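The Plates That Never Matched: A Collector on Her Round Table
Home Stories Interviews The Plates That Never Matched
September 11, 2018

She has the kettle on before we have our shoes off. We came to talk about tableware, and she is already three stories in, waving us over to a round table covered in a tan cloth with big roses outlined all over it. She began buying odd plates in March, twelve years ago, at the Nalley flea market, and she has hardly missed a weekend there since.

"I went for a lamp," she says. "I came home with a soup plate and a gravy boat with no mother. I was so happy!"

The collection now stands at 76 pieces, every one of them bought alone. No sets, ever. She keeps a handwritten list with the price of each piece, and the most she has paid is $12.

On the table when we talk there's a wide white plate with a silver rim and "Ginkgo biloba" written in black script beside a faint gray leaf. She loves plates with words on them. "You finish your dinner and there's something to read," she says. A blue-and-white porcelain plate with a painted scene in the middle is a newer favorite, and she can go on about the bands of pattern around it for quite a while (she did, and we enjoyed it).

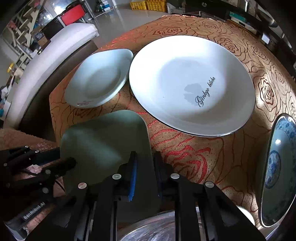
Small dishes first

Ask her where a beginner should start and the answer comes fast: go small. Little oval dishes, square trays, anything that will hold olives or a tea bag. They're cheap, they're easy to store, and people pass right over them on their way to the dinner plates.

"Everybody wants the big platter," she says. "Fine, take the platter. I'll be down on my knees going through the box under the table, and that's where the good stuff is."

She's especially fond of pale green. She likes to set a mint square on top of a plain white plate and let the white show all the way around, and she says it makes a single cookie look like dessert at a hotel. The rose pattern helps too. She picked the rug for its red and brown lines, and she tries every new piece against it before deciding which shelf it belongs on.

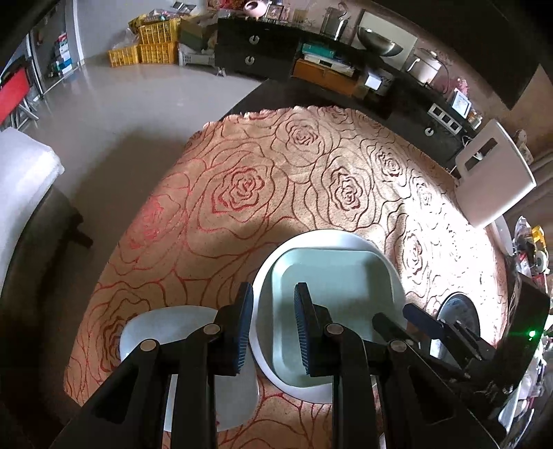
The shelf is a serious business. Her first one, a Fovedo flat-pack, bowed in the middle after one winter of plates, so now the heavy stoneware goes low and the light porcelain goes up top with a sheet of felt between each piece. She buys the felt from Cuka, a fabric store two blocks over, where they save her the ends of the rolls.

We wondered if she ever eats from any of it. She looked almost offended.

"All of it! Every day! I had 200 people through here for my open house, over one long weekend, and they all ate off my plates. I lost 2. I'd do it again tomorrow."

Mixing is the part she gets most excited about. Her rule is one big quiet plate in the middle, then smaller shapes crowding it a little, with one darker thing off to the side. A blue-gray bowl with a mottled glaze does that job nicely, and she's happy to put stainless steel on the same table. She thinks shiny metal wakes up old china.
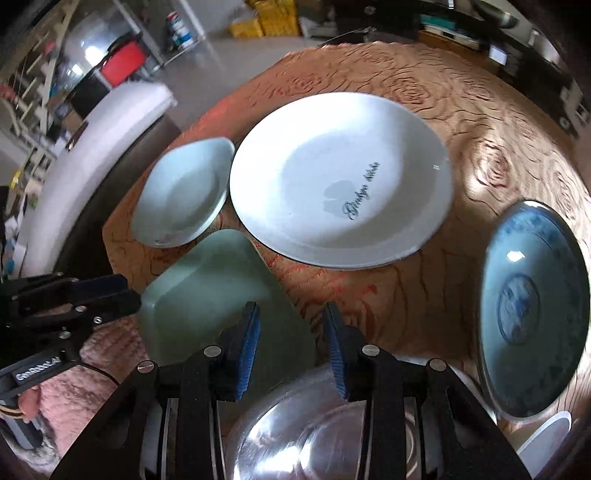 "And let them touch," she adds. "People space everything out like a store window. Push it together. It's supper."

She'll be at the Bravo swap meet next, hunting for saucers. She has a weakness for ones with lettering, and she wants an oval with a blue rim so badly that she's drawn a picture of it on the back of her list. If you've got one sitting in a cupboard, bring it along. She'll trade you something good for it, and you'll hear where it came from too.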